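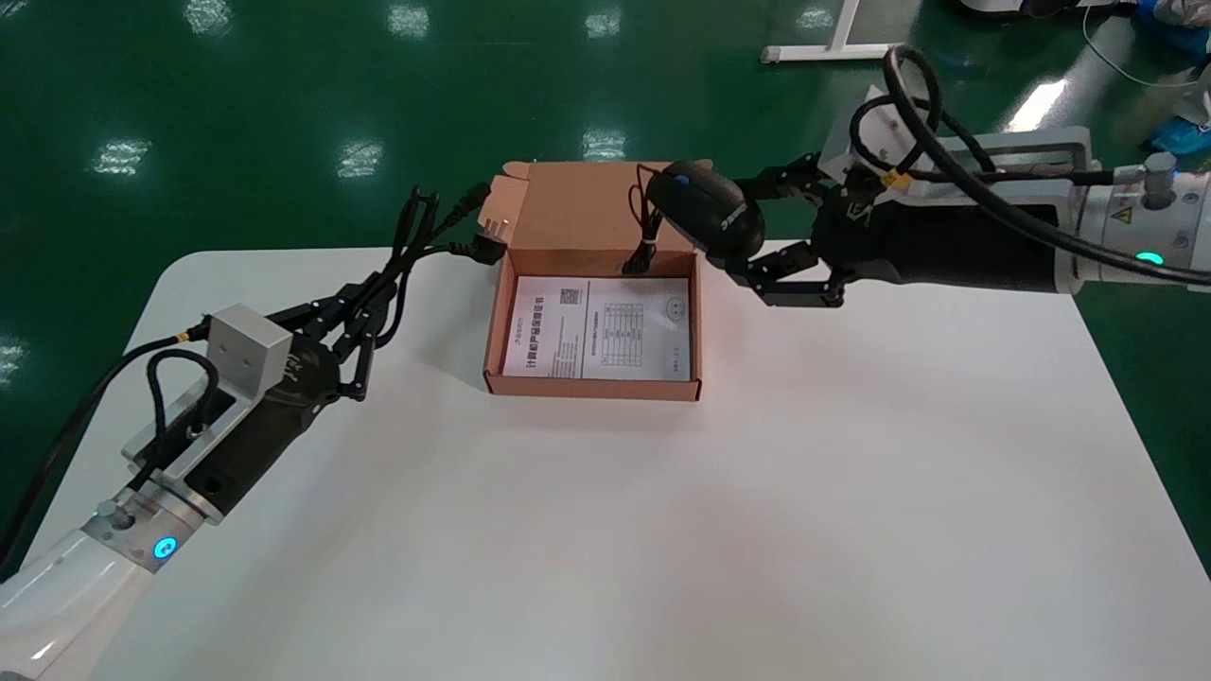 Mouse in the right gripper, coiled power cord in the left, instruction sheet down in the box.

Anjani Lau
1/16/21

1/ OK, I've been itching to post about this one. We've been teaching a two-arm setup to handle boxes of computer accessories, and the thing that finally moved our numbers was so simple I'm a little embarrassed by how long we took to try it. Thread!

14 replies · 38 shares

2/ Background: the project is called Kekora. The policy learns from people driving both arms by hand. Up to November we had 2,000 demonstrations, all of them tidy. Good operators, smooth motions, cord placed nicely, done.

3/ The policy we trained on those was lovely to watch until something went a tiny bit wrong. Grab the mouse a little too far forward and it had no idea what to do next. It had never seen a person fix a bad grab, so it just carried on as if the grab was fine.

4/ So we tried swapping the data without adding to it. Same total, 2,000 again, but a big chunk of the new set starts in a bad spot on purpose. Cord snagged on the flap, mouse held by its side, one arm way too early. The operator takes over from there and gets out of trouble.

9 replies · 21 shares

5/ We ended up with 759 of these "messy start" demos. Saragih (our lab's name for the labeling tool, long story) tags the moment where the fix begins, and the training gives those few seconds extra weight. That's the whole method!

6/ I love cables for this. A mouse is a nice solid thing with a floppy tail, and the tail does whatever it wants. You can have a perfect grip on the body while the cable is still lying in the box. A bundled cord is a different headache, all those loops and a stiff plug on the end.

7/ Two arms make it harder and also way more fun. Each one is holding something different, and both need room over the same box. The old policy would happily send both in together. The new one waits more often, and we never wrote a rule for waiting. It picked that up from the people driving.

22 replies · 57 shares

8/ Results, same test list for both policies, 1,000-ish words of caveats saved for the write-up: the old one finished 732 trials before we called it done and the new one beat it clearly, mostly on the trials with a bad first grab. On clean starts they're pretty much tied.

9/ What still goes badly: thin paper. A sheet lying flat on the bottom of a box is miserable for parallel fingers. They want an edge to pinch and there isn't one. If you have a trick for this that doesn't involve suction, my replies are open and I will read every single one.

10/ Someone asked if the extra weighting alone would do it, without new data. We tried! It helped a little on the few accidental fixes hiding in the old set, then it started copying the operators' hesitations too. Lots of hovering. Very polite robot, not much packing.

11/ Next we're moving to the Stekivach boxes, which are deeper and have inner trays. I expect the messy-start trick to matter even more there (so many more ways to get stuck), but I've been wrong about trays before. Will post either way.

6 replies · 19 shares

Recent from Anjani Lau
Kekudness, our grip-scoring script, now handles cords
Why I stopped trimming pauses out of demos
Two arms, one box: notes on taking turns
What we log when a grasp slips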